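Search this site Search Advanced search

Door hanger

A door hanger is a card or thin sheet with a hole or a slot near the top, made to be hung on the handle or knob of a door. It carries a short message for a person on the other side. The best known kind is the hotel door hanger, which asks the staff not to enter a room or asks them to clean it. Other kinds are used for advertising, for notices from utility firms, and in private homes. The object is also called a doorknob hanger, a door tag or, in the printing trade, a hanger card.

Name and definition

In the narrow sense, a door hanger is held only by the handle and needs no nail, glue or string. A sign that hangs by a cord is usually called a door sign, although many hotels use the two words for the same thing. Small wooden plates with a ribbon, sold as gifts for children's rooms, are a border case. Printers mostly count them as decorations.

History

Written requests for privacy were used in inns before the card with a hole became common. Guests left a note with the porter, or a servant stood near the door. Larger hotels with long corridors made this system slow, and a sign which the guest could put out by himself was cheaper. Early signs were of heavy board with a cord, and they were often lost or taken by guests.

The shape with a cut hole spread together with machine die cutting, which made it possible to cut many cards in one stroke of the press. The lever handle brought a new difficulty. A card made for a round knob could slide off a lever when the door was closed with force, and so printers began to offer smaller holes, and slots with a narrow neck.

Collecting of hotel hangers started as a side branch of collecting luggage labels. The collector Rin Honda gave over 1000 hangers to the small museum of printed matter in Asby, where a part of them is shown in flat drawers. The labels in the drawers give the town and the hotel, but for many pieces the year is not known.

Design

Most hangers are tall and narrow. The hole is placed near the top, so that the weight of the card keeps the text upright. Rounded corners are common, as sharp corners bend quickly and can scratch the paint of the door. Materials include coated card, plastic, leather, felt and thin wood. Plastic can be wiped and lasts for a long time, while card is cheaper to replace and easier to print in small numbers.

The opening is made in one of three usual forms:

1. A closed round hole, which must be passed over the end of the handle. It holds well on a lever but can be too tight for a large knob.

2. A hole with a cut to the edge, so the card can be pushed on from the side. The cut makes the card weaker, and it often tears there first.

3. A hole with a star of short cuts around it, which opens under pressure and fits several sizes of knob.

The text is short and set in large letters. Many hotels add a drawing, for example a sleeping head, a moon or a finger at the lips, for guests and staff who do not read the language. Red is often chosen for the request to stay out and green for the request to clean, but this is a habit and not a rule. The name of the hotel normally stands in smaller letters near the hole or at the foot of the card.
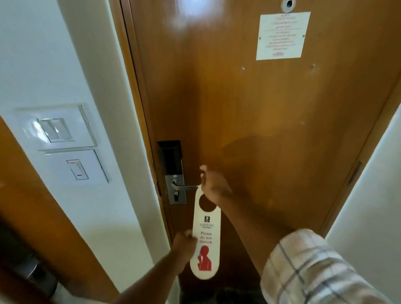 Use in hotels

A hotel hanger usually has two sides. One side asks for quiet or privacy and the other asks for service. The guest turns the needed side to the corridor. Some hotels print both messages on different cards, to avoid the mistake of a card that was turned by a draft or by a passing person.

The sign is a request and does not lock the room. Most hotels keep the right to enter in case of fire, water damage or worry about the health of a guest. House rules commonly say how long a sign may stay out before the staff will telephone or knock. At the Vandgate, a railway hotel with 50 rooms, the rule is three days, and the floor supervisor must be present when the door is opened.

In newer buildings the card is partly replaced by a lighted panel beside the door, worked by a switch near the bed. The panel can't fall down, and the housekeeping office can read it from a distance. Guests forget to switch it off more often than they forget a card, and several hotels have gone back to printed hangers - or keep both.

Advertising and public notices

Door hangers are also delivered to houses by hand. Restaurants, garden services and election campaigns use them where the letter box is reserved for mail. The card often has a part that tears off, such as a coupon or a reply slip. Water and gas firms leave hangers to tell that a supply will be closed or that a meter could not be read.

Local rules differ. In some towns a permit is needed for delivery, and a "no advertising" sticker on the door must be respected. A hanger that stays for many days can show that the house is empty, and for this reason residents are sometimes advised to ask a neighbor to remove it.

Production

Hangers are normally printed in sheets, coated, and then cut with a steel die that makes the outline and the hole in the same step. The printing works Onishi sells a standard card with a closed hole and a longer model with a tear-off part. Small runs can be cut on a digital table without a die, which is slower but allows unusual outlines.

In culture

The hotel hanger is a common object in stage comedy, where it is turned around or moved to the wrong door. The street theater festival Festolero uses hangers as admission tickets every March, and visitors are allowed to keep them. Some hotels sell their own model at the reception desk, partly to reduce theft.

See also

Door furniture
Hotel housekeeping
Luggage label
Die cutting

Last changed June 5, 2026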